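Budget and Purchasing Plan for the CPU Handling Cell
Final project report, section 4
Author: Pornthip Thongsuk

4.1 Where the money went

We began the term with $1310 and a shopping list that assumed somebody else's bank account. The arm was already on the department's books, so the budget only had to cover what goes on the end of it, what goes under it, and whatever it was likely to ruin. I put the third item in a column called "consumables" and was asked to rename it.

Grippers took up most of September. Zondley quoted us a nice one that cost more than the whole budget, with fingers sold separately. Javov had a cheaper model and a delivery date that fell after graduation. We went with Niskanen, who had a two-finger gripper we could afford if we gave up the extended warranty. We gave it up.

The task decided the rest of the list. Moving a processor between a tray and a socket sounds like a small job until you price the parts that have to be held still while it happens.
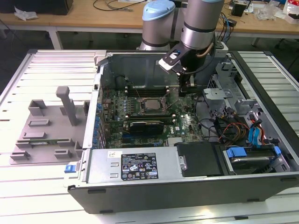
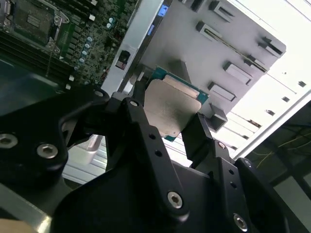
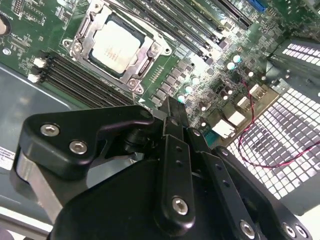 Trikel Lab – Undergraduate Automation Projects

4.2 Computers

New machines were never going to happen. We bought 2 used towers at $40 each, which I still think is the best line in the spreadsheet. Age doesn't matter much when all you want from a computer is its socket.

I had also planned on $100 for replacement processors. My advisor thought this was pessimistic. I thought it was optimistic, and we left it alone.

4.3 Fixtures

The fixture tray was 3D printed in the department shop, so it shows up in the budget only as filament. It does not show up as my weekends, although I drafted a line for those too. A machined version would be stiffer, and the quote for one is in the appendix for anybody who enjoys that kind of reading.

4.4 What I would buy next time

Spare fingers go first, ordered with the gripper so we pay shipping once. After that, a second tray and better cable management. I would also ask for every quote before writing the proposal – the other order is more exciting but harder to defend in front of a panel.

Recent reports
Choosing a Workbench on a Student Budget
Wrist Camera Mounts: Print or Purchase?
Shared Arm Scheduling, Second Attempt
Notes on Reading a Supplier Quote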